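4.2 Blind use and evening glare

Walkthroughs were done in June, between 5 and 7 pm, in the two Wutden buildings (Tullunitz block and the Piltau annex). 242 window bays in all. For each bay we noted blind height to the nearest quarter, lights on or off, and whether anyone was at a desk within reach of the cord. Sky condition taken from the roof sensor, not by eye. Bays with broken cords were dropped, see 3.1.

Main result is simple. Blinds go down for glare and then stay down. Of the bays lowered during the afternoon, 51 percent were still at the same height the next morning, sun or no sun. Lights were then switched on to make up for it. Same pattern on both floors, a bit stronger in Tullunitz, where the desks face the glass. Neighboring blinds are seldom set to the same height, so a single figure per room hides alot; we therefore score each blind seperately (Figure 7). 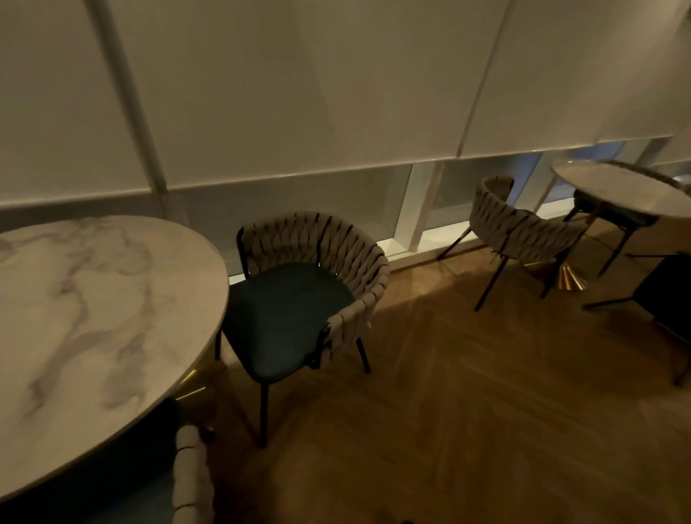
Figure 7. White roller blinds at unequal heights over tall windows, room dimly lit.

Nafula Mfinanga commented on an early draft that scoring by blind is fine for glare but overstates daylight loss, as the bottom strip of glass does little for desks deep in the room anyway, and that a weighting by height would be fairer. We tried this. Top half of the window weighted double, bottom half single. Ranking of rooms did not change, the gap between the best and worst rooms got wider. Both versions are in the appendix.

Occupant answers were less tidy. Most people said they raise the blinds "every day" or "when I get in." The walkthrough data does not back this up. Could be that they raise them and someone else lowers them again, we had no way to tell with 2 visits per bay. The Evangelista method gets around this with cord sensors, but cost ruled it out here.

One more point on orientation. North bays were included as a control and should show little glare use. They did not differ from east bays. Privacy maybe, or screens. Taken up again in 5.3.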